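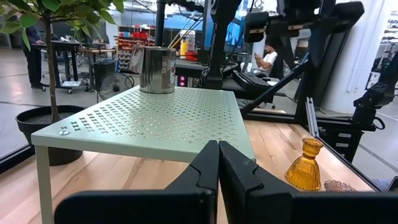 Monday, bench notes, Drosley wheels

Started late, coffee machine again. Domenica dropped off the second set of the 100 mm wheels from Skurnurar on her way in, so I finally have a full eight to mount and can stop pretending that four old ones and four new ones is a test.

Pulled the bearings out of my own skates to use as the control. Three of them were crunchy! I skated on those all weekend and didn't feel a thing, so that says something about how much I trust my feet as instruments. Soaked the lot, dried them, one drop of the light oil each, spun them on the pencil until they stopped sounding like a pepper mill. The worst one never came back, so it went in the scrap jar and I took one from the Hoàng box instead (Kwok-wai, I owe you a bearing).

Mounting went fine except for the rear axle on the left frame. It starts crooked every single time. I backed it out, ran it in by hand with no wheel on, and it's clean all the way – so I think the spacer is a hair long and is pushing the wheel over. Swapped spacers left to right and the trouble moved with the spacer. Good, cheap problem. Sanded it on the flat stone, a few strokes, check, a few more. Fits now. Marked it with red pen so it doesn't get mixed in with the rest.

Weighed one boot and frame before lunch, no wheels: 431 g more than the old pair. I weighed it again because I didn't like that. Same number. Most of it has to be the cuff, which is lovely and stiff but built like a mailbox.

Took them out on the Skunddale path after lunch, 2 laps, the long loop with the bad pavement by the bridge. First impressions, before I forget:

Roll is great on smooth stuff. You push once and just go, and I kept catching up to bikes.

Rough patch was better than I expected, less buzz in the arches than my old 84s.

Right skate pulls inward a bit. Moved the frame over one notch at the parking lot and it got better but didn't go away. Try another half notch if the slot lets me.

Brake pad sits too high, I had to lift my toe a mile to get it down. Domenica says hers is the same.

Still to do: rotate wheels after the next outing, find the short axle key (it's not in the drawer, I looked), and ask Skurnurar if the spacers come from the same batch. Kwok-wai wants to try them Thursday if his ankle's up to it. His boots are a size up from mine so he'll need the thick socks.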